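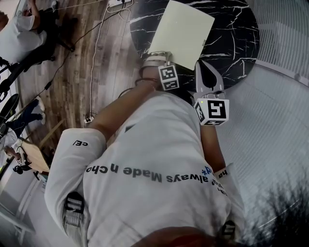

Marble table, gripper, paper. Thursday, before lunch.

The Estum had gray jaws and a good opinion of itself. The Ronamex, which it was meant to replace, had gone back into its foam that morning with a grade of C plus, and I had written the C plus myself, in pen, so there was no going back on it.

The test was paper. Fluvatis wanted a gripper that could lift one sheet off a hard table without creasing it, and had sent us a form with 13 questions to prove they meant it. Question 9 asked whether the operator felt "at one with the tool." I had been the operator since eight o'clock and felt at one with my lower back.

"Again," said the person with the laptop.

I leaned over the marble and closed the jaws on the corner of the sheet. The sheet moved away, politely, like someone on a bus. I followed it. It reached the far side of the table and stopped there to think.

"Is that a grasp?"

"It's a chase," I said.

"There's no box for chase."

We put down "partial." We had put down "partial" for the Ronamex too, which had torn the paper in half, and I began to feel I had been hard on the Ronamex.

After lunch somebody remembered the Agudelo, which cost three times as much and came with gloves for the person opening the case. It picked up the sheet on the first try. It picked it up on the second. On the third it picked up the sheet and would not give it back, and we stood there pulling, the Agudelo and I, until the laptop person asked me to please stop making that face for the log.

The form wanted 1000 grasps by Friday. We had 3.

"Four," I said, "if you count the bus."

She counted the bus. I flattened out a new sheet and took the Ronamex out of its foam.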